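Bredero Bench Two: a two-arm sorting station for small shops

People write to us every week asking whether a machine can do the dull chores yet, and we'd rather give you a long answer than a glossy one. Some of them, yes! The Bench Two will pick up handheld tools, meters and boxed parts and put them in a basket, and it'll keep at it all afternoon while you get on with the repairs.

Loose cables are another matter. Test leads tangle, slide and drag their neighbors along (ours at the Clendon shop certainly do), and in our last trial there it put away 87 of 121 meters without help. We were pretty pleased with that, but you'll still want a person nearby. Folding towels and loading dishes we don't offer at all.

Supplied with two arms, grippers, front track and the Suvton control software. Setup takes 3 hours. Lead time is 33 days, and spare gripper fingers ship from Stojanovska.
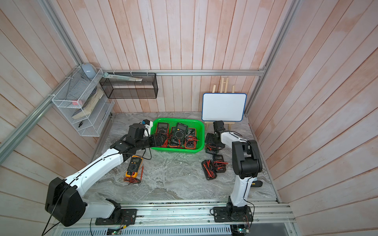
If your shop has a chore you're unsure of, write and tell us what's in the pile and how it's usually put away, and we'll gladly try it on our own bench before you order.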